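October 29, 2018

Eating at the right hour

When I moved to Mulligan three years ago, I brought with me the dinner hour of my mother, and this hour is nine in the evening. In my first week a neighbor, Ritu Dixit, invited me for dinner and wrote "come at 5:30." I thought it was a mistake of typing. I came at half past seven, with flowers, and the family was already washing the plates. Ritu was very kind and heated everything again for me, but I still feel my face become red when I pass her door.

After this I began to ask people when they eat and why. Most of them never thought about it. My colleague Anayeli Jaramillo told me that her grandfather worked at the mill in Jisgate from 1955, and the shift finished at 3 in the afternoon. He was hungry at 4, so the whole house ate at 4, also the children who came home from school and wanted only to play. The mill is closed since long ago. Her parents moved the dinner to five, and she feels very modern because she eats at six.
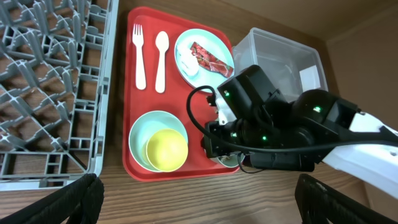
I find it beautiful that an hour can stay in a family longer than the job which made it. In my own family I think the reason was the heat. In summer it was not possible to cook before the sun went down, and in January we simply kept the same habit, although the kitchen was cold and my father was falling asleep over his soup.

For some months I tried to keep both hours. I ate a little at six with my colleagues and again at nine alone, and I slept badly and gained weight. Then I tried only six, and at ten I was standing in front of the refrigerator eating cheese. Now I eat at 7:15. This is too late for my neighbors and too early for my mother, who calls me on Sundays and asks if I am sick.

There is one more thing I learned. If you eat early, the evening becomes very long! I did not know what to do with it in the beginning. Now I take the 303 bus to the library, which is open late on Tuesdays, or I walk by the river until it is dark. Last month I invited Ritu and her husband, and I wrote "come at 6." They rang the bell at 5:55, and the rice was not ready.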